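Bandeja de mesa

Origem: Enciclopédia Nevora de Objetos Domésticos

A bandeja de mesa é um recipiente raso, de bordas baixas, usado para reunir, separar ou transportar objetos pequenos sobre uma superfície de trabalho. Distingue-se da bandeja de serviço, destinada a levar comida e bebida, pelo tamanho menor e pela ausência habitual de alças. Em português europeu usa-se com frequência a forma tabuleiro, que no Brasil designa sobretudo a peça de forno ou a superfície de um jogo.

Etimologia e uso do termo

A palavra bandeja está ligada ao verbo bandejar, que designava o ato de agitar cereais num recipiente largo para separar o grão da palha. O sentido de peça plana para levar coisas à mesa firmou-se depois. O composto "bandeja de mesa" é de uso comercial e aparece em catálogos de papelaria e de artigos para casa. O catálogo da Abernathy, por exemplo, separa as bandejas de mesa das bandejas para documentos, que têm o formato da folha e costumam ser empilháveis.

Características

A altura da borda é o traço que mais influencia o uso. Uma borda muito baixa deixa o conteúdo à vista e permite retirá-lo com os dedos, mas segura mal os objetos redondos. Uma borda mais alta aproxima a peça da caixa aberta. O fundo é em geral liso, e alguns modelos têm frisos ou pequenas divisões.

Os materiais mais comuns são a madeira, o metal esmaltado, o plástico, a cerâmica, o couro rígido e o papelão revestido. As bandejas de plástico são leves e lavam-se com facilidade. As de metal resistem melhor ao calor, embora façam ruído quando se pousam nelas chaves ou moedas - defeito que alguns fabricantes corrigem com um forro de feltro ou de cortiça.

As cores claras são preferidas nas bandejas para trabalhos manuais, porque tornam visíveis alfinetes, contas e parafusos. Já o papel branco destaca-se melhor sobre um fundo colorido, ainda que pálido.

Usos

No escritório, a bandeja de mesa recebe clipes, canetas, recibos e outros objetos sem lugar fixo na gaveta. Na costura e na bijuteria, limita a área em que as peças miúdas podem rolar. Em casa é usada também na entrada, para chaves e correspondência, e no quarto, para relógios e anéis.

Um uso menos lembrado é o de receptáculo provisório de resíduos. Durante a arrumação de uma mesa, os papéis amassados, os lenços usados e as aparas vão sendo deixados na bandeja e seguem juntos para o lixo no fim da tarefa. Nos ateliês, o mesmo papel cabe à bandeja de restos, que fica do lado da mão dominante.

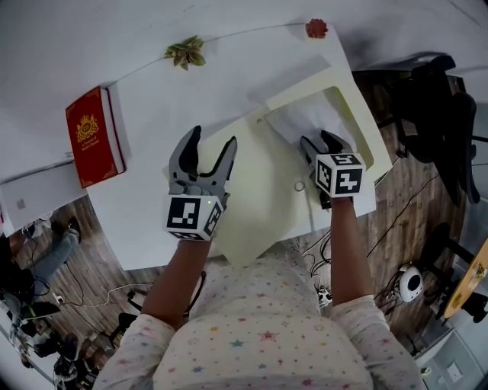
Bandeja rasa amarelo-clara com papel ou lenço branco amassado, apoiada sobre uma folha grande de papel amarelado.

A proteção do tampo

É frequente estender uma folha grande de papel ou um pano sob a bandeja. A folha evita riscos no tampo, sobretudo quando este é claro ou envernizado, e delimita a zona de trabalho. Pode ficar rente à mesa ou pender sobre a borda. Quando pende do lado de quem trabalha, convém prendê-la com fita adesiva ou com um peso, pois a roupa tende a arrastá-la. O papel kraft e o papel de embrulho são os mais empregados. Em oficinas usa-se ainda a base de corte, mais cara e mais durável.

Disposição na mesa

Os manuais de organização recomendam colocar a bandeja no centro ou ligeiramente ao lado, ao alcance das duas mãos, e reservar o fundo da mesa para os objetos que se tocam pouco, como livros, vasos e enfeites. Plantas pequenas, em especial as suculentas, são comuns nessa faixa por ocuparem pouco espaço e exigirem pouca rega. Os livros podem ficar deitados ou de pé contra um apoio, caso em que os de capa dura se mantêm melhor.

Em "A mesa e as suas coisas", Edith Benavides dá a essa divisão o nome de regra das duas faixas: a da frente é esvaziada todos os dias, a do fundo apenas quando se limpa o pó. Stanisława Wasilewska discorda num ensaio sobre mobiliário doméstico e defende que a bandeja pertence ao fundo, sendo puxada para a frente só quando há trabalho a fazer. As duas autoras concordam em que a bandeja deve ser esvaziada com regularidade, sob pena de se tornar um depósito permanente.

Fabricação e comércio

As peças de plástico são moldadas por injeção ou termoformadas a partir de chapa. As de madeira podem ser torneadas, quando redondas, ou montadas com encaixes nos cantos. A fábrica Grodow começou com tiragens de 900 bandejas por modelo e passou mais tarde para 3.000, mantendo 6 cores em catálogo. A série Vomness, da mesma casa, inclui uma versão com tampa, vendida também como caixa de costura.

Limpeza

As bandejas de plástico e de metal esmaltado limpam-se com pano úmido e detergente neutro. As de madeira não devem ficar de molho e pedem uma camada fina de óleo ou cera de tempos em tempos. Nas forradas com feltro, o pó é retirado com escova macia ou com fita adesiva.

Ver também

Bandeja de serviço
Base de corte
Cesto de papéis
Porta-canetas
Tabuleiro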